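Teaching an arm to stack two cubes, and what the filtering did

In April I finished the last training run for the stacking work, and I promised a few readers I would write down the result in normal words before I write it in paper words. So this is the long version. 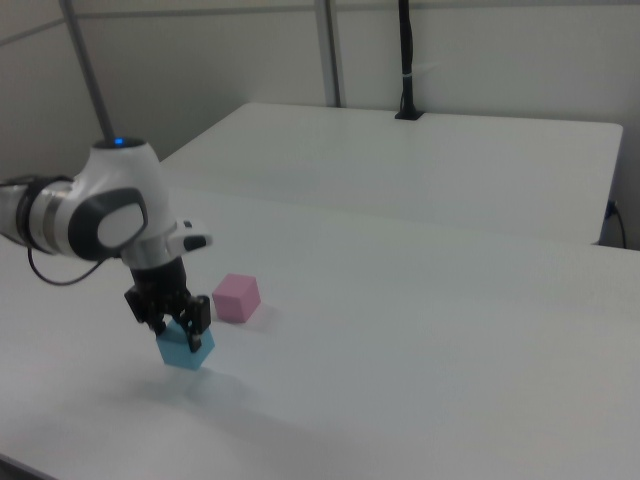
The task is simple to say. There are two cubes, one blue and one pink. The arm must pick up the blue one and leave it standing on top of the pink one, then open the fingers and go away without pushing anything. A small child can do it. My policy, when I started, could do it in fewer than half of the trials, and I had already spent the whole winter on it.

The project has the name Malora. It has no meaning, I only wanted a word that gives no other results when I search my own disk. The control code under it is called Bradix, and it is older than Malora and much uglier. When I say "the policy" I mean the neural network that looks at the camera images and the joint angles and gives the next short piece of motion. When I say "a demonstration" I mean one recording where I move the arm myself by teleoperation and complete the task from start to end.

First, the question. Everybody who does imitation learning knows that bad demonstrations hurt. But what is a bad demonstration? In my collection all of them are successful, in the sense that the blue cube ends on the pink cube. I deleted the failures on the same day I made them. Still, when I replay the recordings I see big differences. In one I go straight down, close, lift, move, release. In another I stop over the cube for a long moment, I correct to the left, I correct back to the right, and only then I close. Both get the label "success." The network learns from both, and it gives the same weight to my doubts as to my good decisions.

I had 1,040 demonstrations at the beginning of the year. My idea was to throw away the hesitant ones and see if the smaller set is better than the full set. This is not a new idea, and I don't claim it is. What I wanted was a filter that needs no human to watch the videos, because I am the only human here and I get bored.

The method

For each demonstration I calculate a score from the motion only. No images are used. I take the speed of the gripper in the last part of the approach, before the fingers close, and I measure how many times the direction changes and how long the gripper stays almost still. I do the same for the part before the release. The two numbers are added together, after I divide each one by its median over the whole set. A high score means a lot of hesitation.

Then there is the threshold. I tried to choose it in a clever way, with a mixture model, and the clever way gave a different answer each time I changed the random seed. In the end I sorted the scores, looked at the curve, and cut at the place where it starts to bend up. I kept 559 demonstrations. I know that "I looked at the curve" is not a good sentence for a paper. I will have to find something better.

One detail that cost me two weeks: the score must be calculated on the real positions of the arm and never on the commanded positions. My controller has a smoothing filter on the command side, and this filter hides exactly the small corrections I was looking for. With the commanded positions all of my recordings looked very calm and professional. I was quite pleased with myself until I plotted both lines in one figure.

The training

Both policies have the same network and the same number of training steps. This second point is important. If you train for the same number of epochs, the small set gets fewer updates, and then you compare two things at once. I did this mistake in the first round and had to throw away the results. All the runs were done on my machine in Ustport, during the night, when the room is cooler and the fan does not disturb anyone.

For the evaluation I put the cubes at positions from a list. The list was made once by a script and printed on paper, and both policies got the same positions in a mixed order. I didn't know during a trial which of the policies was running. A small program chose it and wrote the choice in a file that I opened only at the end. It is a bit strange to hide things from yourself like this, but I recommend it. Before, when I knew which one was my favorite, I was more generous with it. If the cube was standing a little crooked I said "fine" for one and "hmm" for the other.

The result

The filtered set is better. The policy trained on it picks up the cube with less searching, and it completes the stack clearly more often than the policy trained on everything. The difference is big enough that I saw it in the first evening, even without opening the file, because there were obviously two different characters behind the arm. One was going down and grasping. The other was sometimes floating over the cube and making the same small left and right movements that I know from my own hand. It was not pleasant to see that.

The grasp itself is not always straight. Quite often the cube turns a little between the fingers when they close, and the arm carries it at an angle. Both policies have this problem. My filter can do nothing for it, because in my demonstrations the cube also turns, and the score has no information about the cube at all. What helps is when the policy lowers the cube slowly, so that the lower edge touches first and the cube makes itself flat against the one below. Some of my demonstrations do this and some don't. I think this is the next thing to look at.

There is also a negative part. When I move the pink cube during the approach, the filtered policy recovers worse than the full one. I think I understand it: the hesitant recordings contain corrections, and corrections are what you need when something has changed. By removing my doubts I also removed the examples of how to come back from a small error. So the filter gives a better policy in a quiet world and a weaker one in a world where somebody touches the objects.

I tried one compromise. I kept the hesitant demonstrations but gave them a smaller weight in the loss. The result was between the two others on both tests, closer to the filtered one. I did only one run of it, so please don't build anything on this.

Sultana

Some of you asked if the same score works on Sultana, my older data set with the drawer and the cups. It has 3,742 demonstrations, recorded over a much longer time and with a different gripper. I calculated the scores but I have not trained anything yet. What I can say is that the curve has no bend there. It goes up slowly from one end to the other — so my method of choosing the threshold by looking has nothing to look at. It is possible that the drawer task has natural stops in it, when the hand waits for the drawer to finish moving, and the score takes these for hesitation. I would have to cut the recordings into phases first, and this needs either labels or a second method that finds the phases.

The code for the score is short and I will put it online after I remove the paths to my own folders. The cube demonstrations will take longer, because I want to check the time stamps again. In a few of the early recordings the camera is late compared to the joints, and I still don't know if these are mostly in the part I kept or in the part I removed.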